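Kitchen inspection, Hanen unit 31
Dec 2, 2019 – Přemysl Michalík

1. Extinguisher: charged, tag current. Pass.
2. GFCI outlets: trip and reset. Pass.
3. Hot water: scald valve set high. Adjust.

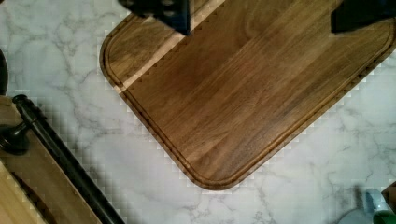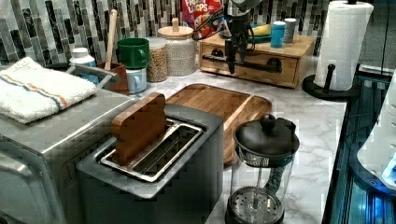
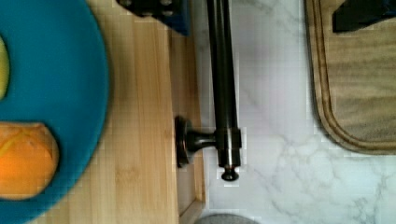
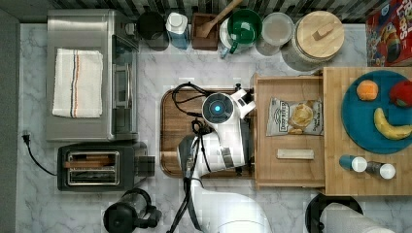

Kitchen work area, unit 31

4. Range hood filter: greasy – replace.
5. Smoke alarm: no test response. Fail. Battery dated September.

Recheck items 3 and 5 before occupancy.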